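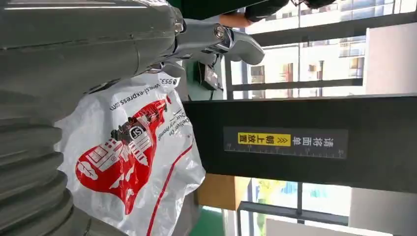 A white plastic courier bag, with the gripper just above it.

Lirden goes quiet for a week, comes back richer

Regulars on Rindex will have noticed that Lirden, home of the six-hour farming stream and the least relaxing relaxing channel on the platform, went dark in July and stayed dark for six days. No goodbye post, no apology video in a grey hoodie, no sad piano. The chat, left unattended, did what chats do and decided the channel had been sold, cancelled, or bought by a mattress company.

The truth was duller. Lirden had let the channel's payout details lapse, and Rindex locks streaming on any account it can't pay. You'd think a platform would be relaxed about keeping the money, but apparently there's a form. The form goes to a help desk, the help desk sends you a link to the form, and somewhere in the middle of the loop a human being presses a button.

When the channel did come back, 3,657 people were waiting for it, a record for a stream that mostly consists of someone watering turnips and muttering about the price of fence posts. The first hour was spent reading out theories. The mattress one got a vote of its own and won comfortably.

What's changed since then is the subscriber goal. It used to be a modest bar in the corner that nobody looked at, coloured a sort of hospital green. Now it's set at 4,000, it's enormous, and it covers the bit of the screen where the chickens are. Reaching it unlocks a full playthrough of Gita, the puzzle game that Lirden has quit on air four times, once with a chair falling over. There was some grumbling that a person shouldn't be paid to finish a game they already own. The grumblers then subscribed.

We've got mixed feelings about goals in general. Half the small channels we follow now run one, and the rewards have crept up from "I'll wear a hat" to things that need a day off work. A playthrough is at least a reward you can watch. It's also a reward you can put off, and Lirden has form there: the promised cooking stream is still listed as "soon" and has been since the old logo.

Meanwhile Böttcher, the other big farming channel (bigger tractor, fewer viewers, a neighbour you'd avoid at the mailbox), has announced a Gita run of its own, starting the same evening. Böttcher says it was planned ages ago. The schedule page says it was planned on 07/11/2024, shortly after lunch. Fans of both channels are being very mature about this in the comments, by which we mean moderators have had a busy week and slow mode is on.

If you want to catch either one, both will be on the Rindex front page under Cosy, a category that also includes a man who shouts at chess. Replays stay up for subscribers only, and the free version drops the chat, so you'd be watching turnips in silence. Some of you have told us you'd prefer that.

Next issue: the new emote rules, and why the frog had to go. Send your complaints about the frog to the usual address. Please stop sending drawings of it.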